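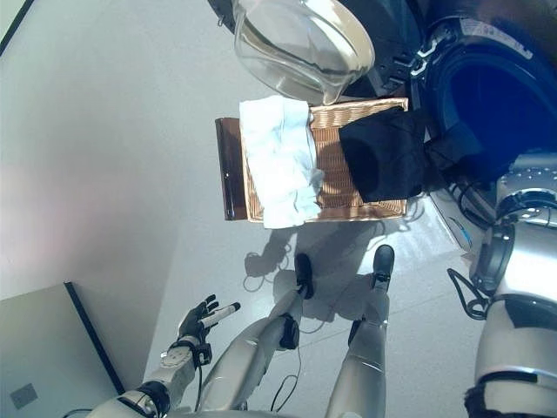 4. Setting Up the Wuretti Plate Reader for Growth Curves

By Marisol Ferreira
April 2018

This section covers first-time setup of the reader for overnight growth curves with engineered strains of E. coli or yeast. It assumes the instrument has been unpacked and leveled as described in Section 3, and that the Jullow control software is installed on the computer next to it.

Set aside an afternoon. The warm-up and the blank run take most of the time and can't be shortened.

4.1 Before you start

You will need:

- one clear, flat-bottom 96-well plate with lid
- sterile growth medium, the same batch you will use for the real run
- a breathable sealing film (optional, see the note under step 9)
- a multichannel pipette and tips
- the calibration plate that came in the gray sleeve

Caution: Do not use the calibration plate if the surface is scratched. Wiping it with ethanol will cloud it over time. Use a dry lens tissue.

4.2 Power and connection

1. Check that the transport lock has been removed from the plate carrier. The lock is a red tab on the left side. If you switch on with the lock in place, the motor will stall and the reader will show error 608.

2. Connect the USB cable to the computer directly. Hubs cause dropped readings on long runs.

3. Switch on the reader and wait for the carrier to slide out and back in. The status light turns from amber to green.

4. Open Jullow and choose Instrument > Find. If the reader is not listed, close the software, unplug the cable, and repeat from step 2.

Note: Only one user account can hold the connection. If a coworker is logged in on the same computer in the background, the reader will be listed but grayed out.

4.3 Calibration

5. Set the chamber to 37°C for bacteria or 30°C for yeast. Leave it for 50 minutes with the carrier closed. The display shows the target temperature well before the chamber is evenly warm, so go by the clock.

6. Insert the calibration plate with the notched corner at the back left. Choose Calibrate > Absorbance.

7. When the check ends, save the report under the instrument's serial number. A result marked "Review" means one or more filters were outside limits. Run it once more. If it comes back the same, stop and contact service.

4.4 Blank run

8. Fill every well with 200 µL of sterile medium. Avoid bubbles. A bubble in the light path can read like a dense culture and will throw off the blank for that well.

9. Put the lid on and load the plate.

Note: Sealing film reduces evaporation but raises the background reading. If you use film for the real run, use it for the blank as well. Do not use film and lid together — the stack is too tall for the carrier door.

10. In Protocol > New, enter these settings:

- Wavelength: 600 nm
- Interval: 10 minutes
- Shaking: double orbital, medium
- Duration: 4 hours

11. Press Start. Keep the bench clear of vortexers and centrifuges while the run is in progress.

12. When the run ends, open the results and look at the edge wells. A slow upward drift at the edges points to evaporation. Turn on the heated lid setting (2 degrees above chamber temperature) and repeat.

4.5 Fluorescent reporters

If your circuit includes a fluorescent protein, set the gain by hand. Automatic gain picks a new value for each plate, and plates read on different days can't then be compared.

13. Load a plate with your brightest strain and your non-fluorescent parent strain.

14. Lower the gain until the brightest well reads well below the detector ceiling. Write the value on the protocol sheet and use it for the whole project.

Caution: Plates containing engineered organisms must be decontaminated under your site's biosafety rules before disposal. If a plate spills inside the chamber, switch off the reader, unplug it, and follow Section 9. Do not spray disinfectant into the chamber.

Continue to Section 5 for plate layouts and sample names.

Comments

Menaka Munshi
Error 608 also comes up if the plate is in crooked. I had the lock off and still got it three times before I noticed one corner was sitting on the spring.

Aurora Garcia
Does the 50 minutes apply when switching from 30 to 37 between runs, or only from cold?

Marisol Ferreira
Aurora, both. Cooling back down to 30 takes longer, so do your yeast plates first if you can.

Rosemarie Kleinschmidt
The menu in my version says Device, not Instrument. Everything else matched.

Related sections

- Section 3: Unpacking and leveling
- Section 5: Plate layouts and sample names
- Section 9: Spills and cleaning
- Exporting data to Umitz
- Using the Grabner plate stacker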